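From: Reinhold Haberkorn
To: Gustby street list
Date: Sunday, December 24, 2000
Subject: Re: the lamp, again

Tonantzin Esquivel wrote:

> Does anyone else think the new street lamp is too bright? My
> bedroom curtains were never meant for this. Also the crack in the
> road is still there. I called Bodport and was told it is "on the
> sheet." What sheet?
>
> T.

Tonantzin,

The sheet exists. I have seen it. We are item 18, between a drain on Fimwood Lane and a bench that someone wants turned to face the other way.

On the lamp I'm with you, though my wife likes it and says she can finally find her keys. The old one hummed and gave off the light of a weak tea.

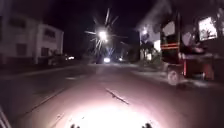
*Page last changed: Sunday night, R.H.*

Look at the spikes coming off that thing. The pale building on the left has two floors of dark windows, and I'd still call the front of it whitish at that hour. The crack is the thin dark line running at a slant across the road. It doesn't look like much, I admit, but try it on a bicycle.

The edge line on the left side still shows up well. The lane marking is fading, so I've asked for paint as well — we may as well be item 19.

Chou has offered to write to Bodport about a shade for the lamp. If you want your name on the letter, tell one of us before January. It has 3 names so far and 2 of them live in my house.

Reinhold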